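Teaching the folding bench: a morning at Brendeck

The first thing you hear at Brendeck is the sewing machines, and the second is the kettle. The uniform repair and returns workshop runs from seven in the morning, and by the time I arrive the shift lead is already on her second mug and keen to get me down to the far end, where the folding trials are going on.

"Folding is the job everyone has done and hardly anyone wants," she tells me, walking fast. "I did four years of it. You get very good, and then your thumbs start to hurt!"

Brendeck takes in returned workwear, checks it, mends what can be mended and sends it back out folded and bagged. In January the firm handled 1,106 shirts in its busiest week, and 904 of those needed nothing more than a look over and a fresh fold. That's a lot of sleeves. So when the owners proposed a pair of robot arms, under a project called Jurau, she put her hand up to run the trials herself. 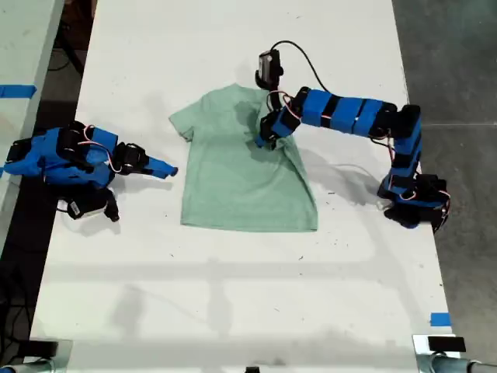
Not everyone on the floor was so quick to cheer. One of the menders told me over tea that she had worried about her hours from the first meeting, and that what she wanted was to see it written down that folders would be retrained before anything was switched on. It was written down, she added, and she keeps her copy in her locker.

The shift lead doesn't brush any of this aside. "She was right to ask. We all should have asked sooner. What we have now is an agreement that anyone who comes off folding gets 20 hours at the mending machines with someone sitting next to them, paid. I've done mine. I can put in a zip now, and I'm ridiculously proud of it."

The learning goes both ways. Folders have become the people who say whether a fold is any good, and it has been a surprise to hear how much they know. Where do you take hold of a T-shirt? How much can you pull before the neck goes out of shape? Which creases matter to a customer and which will drop out by themselves? "We'd never had to put it into words," she says. "You'd show a new starter with your hands and that was that. Now I'm standing there trying to explain a sleeve to an engineer, and he's writing it down as if I were a professor."
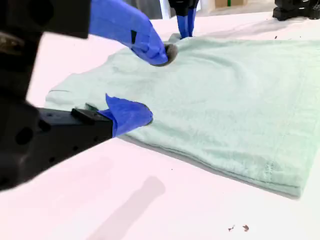
Those notes now fill a fat ring binder, which goes by the name of Pandex after the stationery firm whose label was on the spine. New starters read it too. It has a page on collars that I would happily have framed (I have been folding mine wrong since school).

I ask what hasn't gone well. She laughs and says how long have you got. Thin fabric is hard. Two layers that want to slide over each other are harder. In the early weeks a person could fold 30 shirts while the arms were still fussing over one, and the temptation to lean in and do it yourself was terrible. "I had to sit on my hands. I mean it, I sat on them."
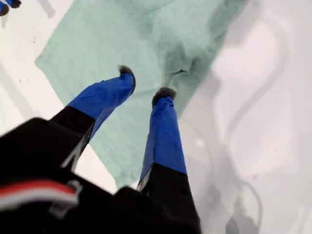 LIFE ON THE FLOOR

The change she talks about most is the noise of the place, by which she means the talk. Folding used to be done in a row, shoulder to shoulder, and people chatted all day. Mending is closer work and quieter. Some of the older hands missed the row badly, so the long break was moved to half past ten and everybody takes it together, menders, packers, engineers and all.

"You can't plan for that sort of thing from an office," she says. "Someone has to say, I'm lonely over here. And then someone has to listen."

She would like the next stage, which the firm is calling Sjögren, to start with the packers in the room from the first day. She has ideas about bag sizes. She has ideas about the height of the benches as well, and about who gets to press stop, and her answer to that last one is anybody at all, without having to give a reason.

Would she go back to folding? She thinks about it properly. "For an afternoon, with the radio on, yes, I'd love it. For another four years, no thank you. I've got a coat lining to finish."
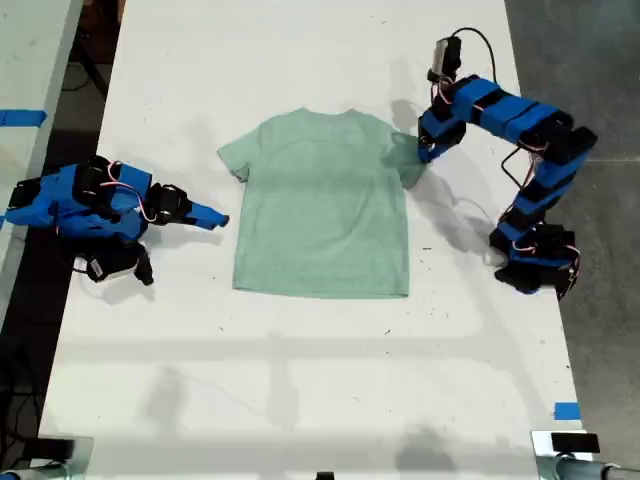 A T-shirt on the folding bench at Brendeck, with an arm on either side.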